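Home News Features Jobs Contact Search

"You stop noticing the thing in your hand after a week. Your wrist notices."

She's a shift lead at Clunuvo in Relerstead, four years in, and she has maybe twenty minutes before the afternoon group comes up. Coffee going cold. She used to pack orders. Now the packing line is mostly machines and her people work with hand-held grippers, doing ordinary jobs over and over so the arms downstream can learn them. The program is called Medeleck. Everyone just says "the deck".

Was it a hard sell? "With the older packers, yes. They thought, I'm training the thing that takes my job. I thought it too. I said so in the meeting."

What happened instead is messier. Packing went from three shifts to one. Most of the people moved accross to the grippers, a few left. Pay is the same, she says, breaks are better. The target is 300 clean takes a day for the team, and last month they turned in 2,442.

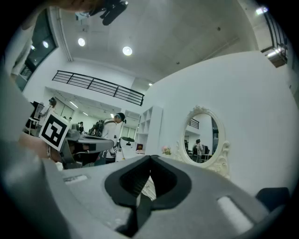

Hand-held grippers in use below the mezzanine, Relerstead.

The work itself? "Slow. You pick up a cup like a person who's never seen a cup." Fast hands were the whole point in packing, so the best packers had the worst first week. One of them did 138 takes on a Saturday and more than half got thrown out. Too quick. "He was furious. He's very good at it now."

She misses the noise a little. Also misses knowing when a job is done. A box goes out the door, fine, finished. A take goes to Mollel, the firm that does the checking, and comes back with a number next to it. "I'd like them to come and stand here for a day. Hold one of these up at shoulder height and then send me your number."

Does she worry about the next round? Long pause. "Sure. They tell us there's work through December. After that, ask me again." She wants it in writing that gripper time counts toward seniority. So far its only been said out loud.

Then the stairs get loud and she's up, cup left on the table.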